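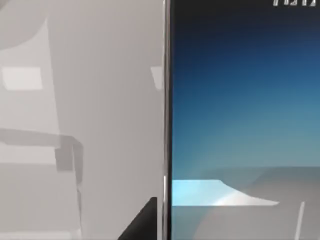

Suline close view, rendered: gripper finger beside a lit screen.

Skomar Suline Camera Evaluation Pack
Part no. SK-612
Simulation models for two-arm tabletop cells
Data sheet revision: May 2019

Overview

The Suline pack lets an integrator compare camera positions on a two-arm cell before any hardware is ordered. It contains camera models, two finger models and a set of rendered tabletop layouts. All views are computed. The pack does not include a physical camera, arm or gripper.

Two camera positions are supported. The close position looks past the gripper finger at the part. The table position covers the shared work area. Both can run in the same job and write to the same log.

Close position

A pale, glossy finger picks up reflections from lights and nearby objects, and some edge detectors read these as part edges. The Suline finger is supplied in gloss and matte finishes with identical geometry. Run the same layout with each and compare the edge maps. If the results differ, mask the finger region or specify the matte finish.

Screens and other lit surfaces should be tested separately. Exposure set for the tabletop will often clip on a screen. The close camera has its own exposure setting for this case, and it is not linked to the table camera.

Table position
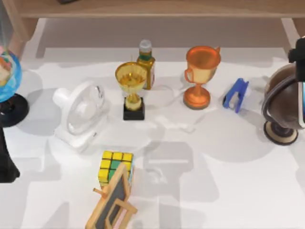
Placement of the table camera is a trade between coverage and detail. A higher mount brings both arms into view but leaves fewer pixels on each object. A lower mount does the reverse. Users should also check lighting at every arm pose they plan to use. With a white top, an arm shadow is easily segmented as an object, and the shadow of the arm and gripper lying to the right of the Rubik's cube has a clear enough outline to cause this. Overlap needs the same check: the gold cup covers the lower part of the bottle behind it, so a grasp planned from this view alone has no data for that side of the bottle. Add a second table camera or take the missing data from the close position.

Contents

Close camera model: 1
Table camera model: 1
Finger models: gloss, matte
Tabletop layouts: 20
Lighting presets: 13
Sample job: 100 frames per camera
License: single site

Compatibility

Runs under the Grullano cell simulator and the Fontana controller emulator. Fontana users must load the camera models before the arm models. In Grullano the load order does not matter. Layouts edited in one program can be opened in the other, but lighting presets are not carried over and must be selected again.

Ordering

Order SK-612 for the full pack. Order SK-612-F for the finger models only. Files are supplied by download. The matte finish can be added to an existing SK-612-F license at no charge on request.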